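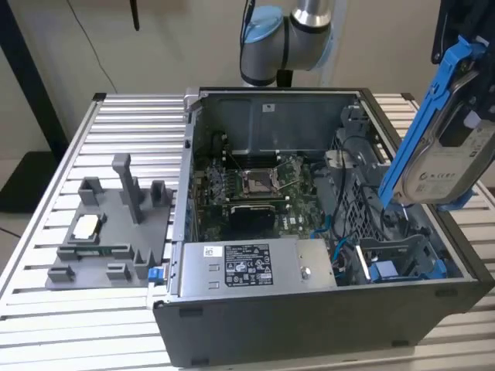

Our bench, with the hard drive on its way into the tower

Hard drive caddy keeps sticking on insertion, any ideas?
Posted by tinshed_44

Hi all, hoping someone has been through this. I'm on the student team at Zelau and our project is getting an arm to refit an old PC: drive, memory, processor. The drive is driving me up the wall! It lives in a blue plastic caddy that has to slide down into its bay, and on a bad run the arm gets most of the way and then stops on its force limit. We've logged 219 tries so far and 44 of them ended like that. Demo's in June and I'd love to stop fiddling by then. 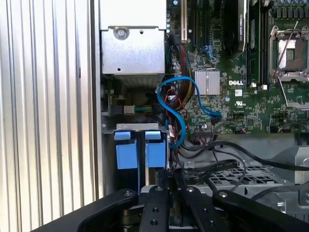
Wrist camera view, blue latches just ahead of the fingers

I've re-taught the approach point twice (once at 2 in the morning, not my best work) and it's fine for a bit, then it goes off again. Is this a grip thing or a position thing?

beaudoin_bench
Probably your gripper. Buy better fingertips.

marrowfat
I helped with the Hedach club's entry last year and we had nearly the same headache, so here's what I'd try.

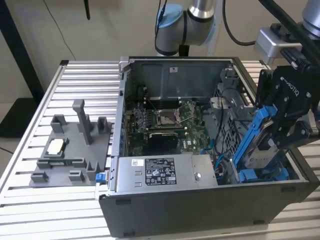 Caddies are a pain because they're a bit bendy, and if you squeeze one hard the sides pinch in and it stops matching the slot. Drop your grip force first and see what changes. After that I'd look at your angle. You've got yours tilted as it goes down towards the slot by the drive cage, and that's fine for getting the lower end started, but you want it square before you push. We did ours in two moves, tip in first, then straighten, then press gently. Made a huge difference to us!

Also, is the tower clamped? Ours crept along the bench a tiny bit with every push and it took us ages to spot. If your taught point is fine and then goes off, that'd be my first guess. Butt the case up against a stop and re-teach once.

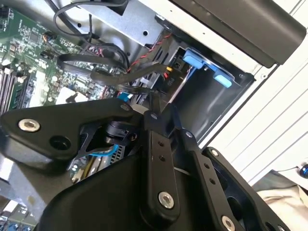

And tuck your cables back before each run, all of them, even the ones that look well clear. We lost a whole evening to a loose data lead. We used the Vukier logging script to save the force readings, and you can tell a snag from a tight fit quite easily once you've looked at a few (a snag climbs slowly, a tight fit is more of a spike).

tinshed_44
Not clamped, no. Oh dear. Off to find some brackets, and I'll do 19 runs with the lower grip force tonight and post the log. Thank you!!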